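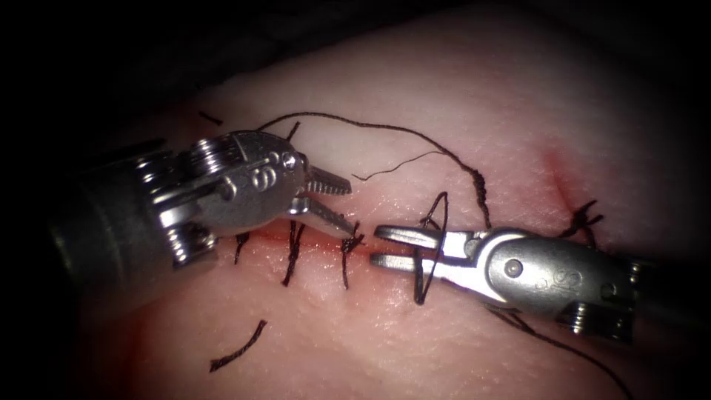
Slide 1: practice pad, pale pink, with a sutured incision across the middle.

Speaker notes – "Learning to Sew Your Own Clothes After 40"
Kiltent Library, evening talk series, March

Wait for people to sit down. Say hi. Mention the coffee is at the back and the restroom key is on the hook by the door.

Opening: So I want to start with stitches, because I spent most of my life thinking sewing was a thing other people had the hands for. A stitch is thread going in one side and coming out the other and holding two edges together. That's all I needed to hear at the start, and I wish I'd heard it sooner. Pause here, let them look.

Then ask: who here owns a pair of pants they've been meaning to hem? (Hands always go up. Put mine up too.)

Slide 2: my first skirt
Tell the skirt story, but keep it short this time – at the Melance talk I went on forever and had to skip the part about zippers. The main points: I bought the pattern because of the drawing on the envelope. I didn't prewash the cotton. I cut the front panel on the wrong grain, so the whole thing hung like a wet flag. I wore it to a cookout anyway and the hook popped off while I was reaching for the potato salad.

What I took from it: wash your fabric first, the same way you plan to wash the finished thing. If it's going in the dryer later, put it in the dryer now. People hate hearing this because they want to get home from the store and start cutting. So do I!

Slide 3: what to buy
I brought the basket, so pick things up and pass them around. Good shears, and write FABRIC ONLY on the handle. A seam ripper, a cheap one is fine. Pins with glass heads, so you can iron over them. Hand needles in a mixed pack. Two spools of decent thread, one light gray and one navy, which will blend in with nearly everything in your closet.

On machines: somebody will ask. My machine came from a yard sale in Tandolero and it does straight, zigzag and a buttonhole that I don't trust. You don't need the one with the little screen. Do bring a secondhand machine in for a cleaning before you decide it's broken. Mine sounded like gravel in a coffee can until I brushed the lint out from under the plate.

Slide 4: hand stitches worth knowing
Running stitch, backstitch, slip stitch, whip stitch. Do the backstitch demo on the big burlap with yarn so the back row can see it. Talk while doing it. Go slow. Last time I knotted the yarn in the middle and had to start over, so cut a shorter piece – no longer than from fingertips to elbow. Say that out loud, too, it goes for thread at home just the same. Long thread tangles.

If there's time, the slip stitch story with the lining of my winter coat. If there isn't, skip to slide 5.

Slide 5: patterns and your actual body
I want to be kind but plain here. Pattern sizes have nothing to do with store sizes. I wear an 8 in the store and I cut a 14 from the envelope, and the first time I saw that I put the pattern back in the drawer for a whole winter. It's just a number on tissue paper. Measure over your underwear, keep the tape level, write it in pencil and cut what it says.

Make the test version from an old sheet. Pin it, sit down in it, lift your arms, try to tie your shoes. Most of my fitting trouble shows up when I sit.

Slide 6: pressing
Press every seam before you cross it with another one. Pressing means you set the iron down and pick it up again, you don't shove it along. Show the two sleeves, the pressed one and the other one. Let people touch them.

Slide 7: where to start Monday-style, meaning small
(Cut "Monday-style" from the slide title, it confused people in Ahonen.)
A pillowcase. A tote. Pajama pants with elastic, if you're feeling brave, because all the seams are straight or close to it and they're allowed to be baggy. Please don't start with a lined jacket. Please don't start with silk.

Questions
Likely ones:
Can I fix stretchy T-shirts? Yes, ballpoint needle, narrow zigzag, don't pull.
Is it cheaper than buying? Not for me, not even close, fabric is expensive. Mending is cheaper, though.
How do I thread the bobbin? Look it up for your exact machine, they run in different directions. Offer to help after with anyone who brought theirs in.

Remind them the handout with the stitch drawings is on the table by the door, and to leave the shears in the basket, please. Doors get locked at 8.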